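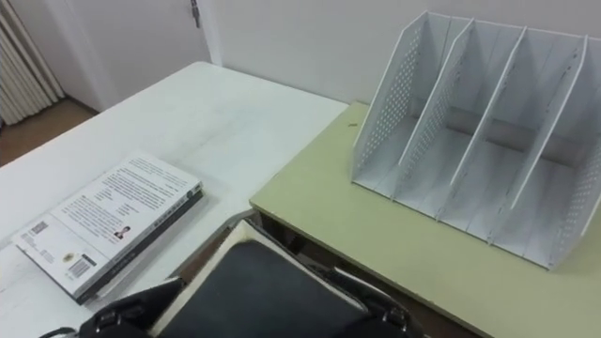 Ticket: Tralora scooter stalls at idle when warm
Opened by: Vasilică Sima
Status: open, waiting on part

Starts fine cold. After 11 miles of city riding it dies at stop lights and takes a few tries to restart. Fuel is fresh. Air filter was changed in September.

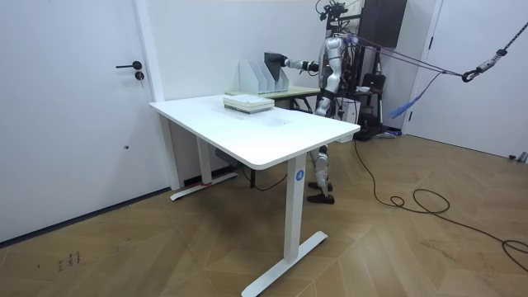

Update, Friday: Idle was set low, so I raised it to spec. Rode it for 45 minutes and it stalled twice. Spark plug looks tan and dry, gap is good. Swapped in a new one anyway — no change.

Reply from Lăcrămioara Pascu: Check the intake boot for cracks on the underside. Also check the valve clearance with the engine cold. If you have not done it since the first service at 600 miles, do it before touching the carburetor.

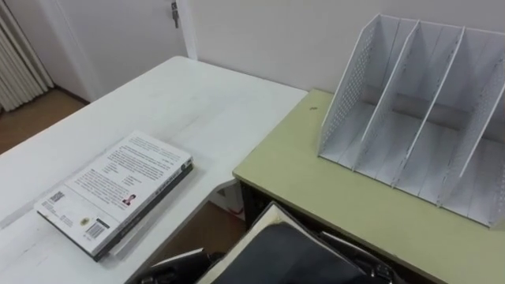
Update: Boot is fine. Exhaust valve was tight. Reset both valves and it idles better, but it still drops when I turn on the headlight. Battery reads normal at rest.

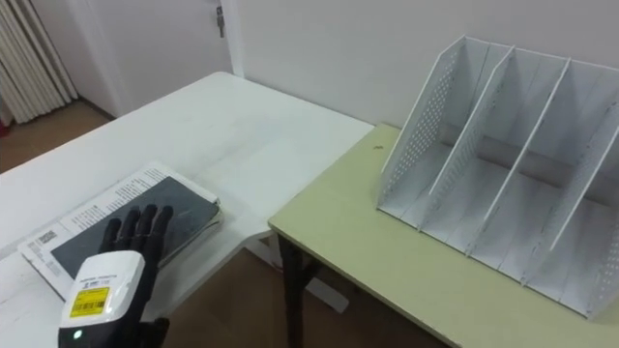

Hornness Scooter Service Desk

Please test the charging voltage at idle with the headlight on and post the reading. A Trisavier regulator is on order and should be here in 2 days. Do not fit it until we have seen the numbers.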